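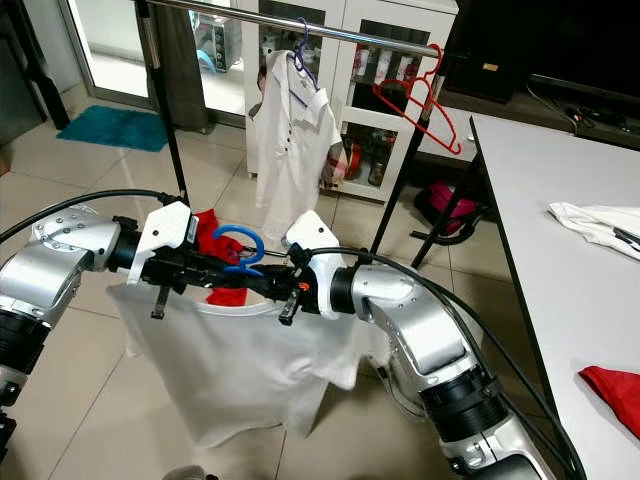

Two arms, one T-shirt, one blue hanger. The rail is the easy bit.

12/13/22

Hanging up a shirt is my preferred test of whether a machine is ready for housework. Folding gets more attention, but folding happens on a table, and a table does half the work by holding the cloth flat. A shirt on its way to a rail is held up by whatever is gripping it, and everything below the grip goes where gravity sends it.

The awkward part is the neck. The hanger is stiff, the collar is not, and the opening has to be kept wide enough for one shoulder of the hanger and then the other. A person does this with fingertips and hardly looks. A two-fingered gripper has to pinch the fabric, keep the pinch, and leave room for the plastic to pass between. With both grippers up at the collar they also hide the part a camera most needs to see.

I have kept notes on this since March, when I watched the Kelska arms try it with plain T-shirts. Of 80 attempts, 6 ended with the shirt hanging straight by both shoulders. The commonest fault was a hanger with one shoulder in and the other outside the collar. A longer attempt did not mean a better one.

Nitow publishes a success rate for hanging, but starts the count with the hanger already inside the garment. Zakano starts from a pile, and I think that is the fairer measure. Liao has the best grip on thin cotton I have come across and no answer at all for buttoned collars. The two figures people quote most often therefore describe different jobs, and I would not put them in the same table.

My position for now: carrying a loaded hanger to a rail is close to solved. Getting it loaded is some way off, and a mixed wash with sleeves inside out is further still. I still hang my own. Next I want to compare wide and narrow hangers on the same shirt, two sizes of each.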